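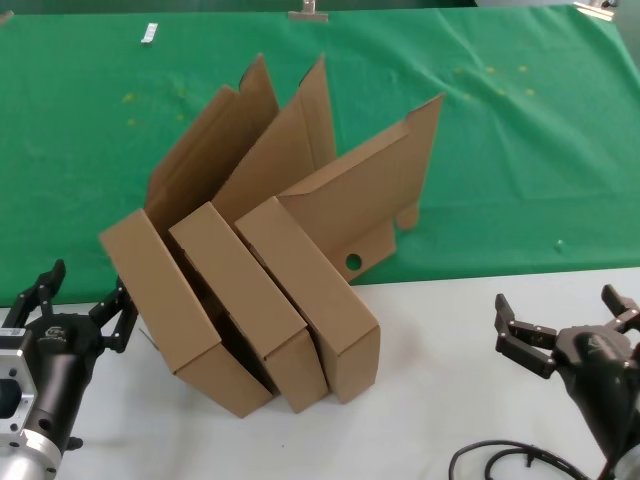
How do you pack up a small apartment without running out of boxes halfway through?

Go room by room with a list before you buy anything, and order the boxes in two sizes plus a few flat ones for frames and papers. Most people buy too many large boxes and then can't lift them.

Start with what you don't use every day

Books, winter clothes and spare bedding can be packed weeks ahead. When we left Prarnden in July, the bookshelves were done first and the kitchen last. Books go in small boxes only, spines down, with a towel filling the gap at the top.

Build the boxes properly

Fold the short flaps in first, then the long ones. Run tape along the center seam and about a hand's width up each side. Add 2 more strips across the seam for anything heavy. The tape we used was Mertens brown, and one roll did some 3 rooms.

Label the sides

Write the room and a short note on two sides of each box. A label on the lid disappears as soon as another box goes on top of it. Keep boxes with hand-holds for the things you will carry up stairs, and don't put small loose items in them - coins and screws find their way out through the slots.

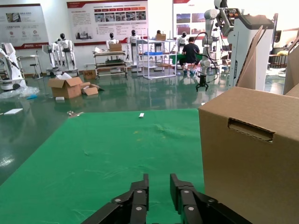
Load the heavy boxes first

Put them against the wall of the van nearest the cab, then build up with lighter ones. Fill gaps with cushions and bags of clothes. Our van from Sturnix had straps on both sides, so ask for those when you book.

Keep one box with you

Toilet paper, phone chargers, a kettle, mugs, medicine and a box cutter. Ours traveled on the back seat all the way to Greritz. Tape it last and open it first.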